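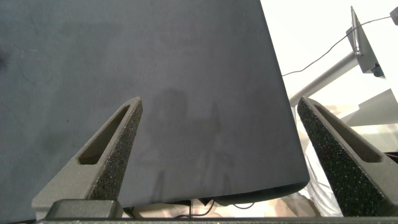
Flindness opens new review process for duplicate questions

GROLTENPORT, 9 May 2025. Flindness, the question and answer site for people who build, repair and maintain things, announces today a new process for questions that are marked as duplicates. The process has the name Pliston and it is available to all registered members of the site, with no change in the reputation points they need for other actions.

Until now, a question on Flindness was closed as a duplicate when three members with the necessary reputation voted for it. The person who asked received a short notice with a link to the older question. Many members told us that they did not understand this notice, or that they understood it but did not find their answer behind the link. Some of them asked the same question again with other words, and it was closed again. We wanted to know how often this happens.

Before starting the work on Pliston, our moderation team read 3619 questions that were closed as duplicates. In 900 of them, the older question had no accepted answer at the time of closing. In a further 800, the older question had an accepted answer, but it solved only one part of what the new question was asking. The team has written a report about this reading, and it can be found in the help section of the site together with the rules that were used for the sorting.

With Pliston, a vote to close a question as a duplicate must name the answer which solves it, and the link to the older question alone is not enough anymore. The person who asked then sees this answer directly under their own question and has seven days to reply with one of two buttons, "This solves it" or "This is different". If the second button is chosen, a text field opens with space for 1000 characters, and the question goes to a review queue where members who did not vote before will look at it. During these seven days the question stays visible in search, but new answers cannot be posted.
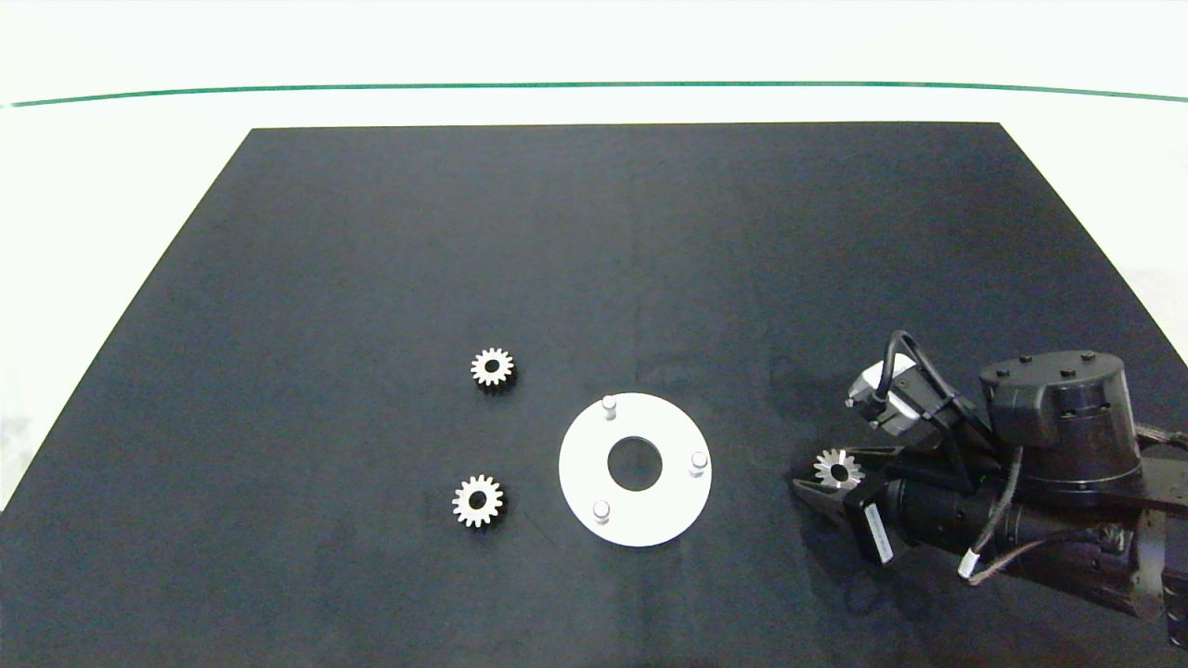
The wording of questions is the second part of the project. Two persons can have the same problem and use no word in common, and our old search did not help the reviewers to see this. A member who has two small metal gears in front of them, one lying a little above the other on a black mat, may write "cog", "toothed wheel", "spur gear" or only "the part with teeth", and all of these are reasonable words. Pliston keeps a list of such words for each tag and shows the reviewer older questions from the full list. Members can propose new words on the page of the tag. A proposal is accepted when two members with a silver badge in this tag agree with it.

The matching software was developed together with Benedetti, a small company that has worked on the search function of Flindness before. It gives suggestions to reviewers only. It does not close questions by itself, and it does not change the score of a question or of an answer. The text of deleted questions is not used for the suggestions.

Reputation stays as it was, with one exception. A member whose question is closed as a duplicate will no longer lose points from downvotes which are given after the closing. In our community discussion many experienced members were in favor of this point. Others were afraid that it will bring more careless questions, and for this reason we will look at the rule again after the test period.

Pliston is active from today in the tags for hand tools, bicycles, small engines and clocks. The other tags will follow in June, if the review queues in the first four are not too long. Moderators of a tag can ask for a later start when they have few active reviewers. Questions that were closed before today keep their status, but any member can send an old closed question to the new queue once.

Members who would like to review can turn on the queue in their profile, under "Site work". A short practice with ten old questions is required the first time. It has no time limit and it can be repeated. The help pages are at this moment in English, and translations to the other languages of the site are in preparation.

About Flindness

Flindness is a question and answer site with its office in Groltenport. Reading is free and needs no account. All questions and answers are written by the members, and the site is paid for by advertising on the public pages and by companies that rent a private version for their own staff.

Press contact

Questions from the press can be sent through the contact form on the Flindness site, with the subject "Pliston". The office replies in English within two working days.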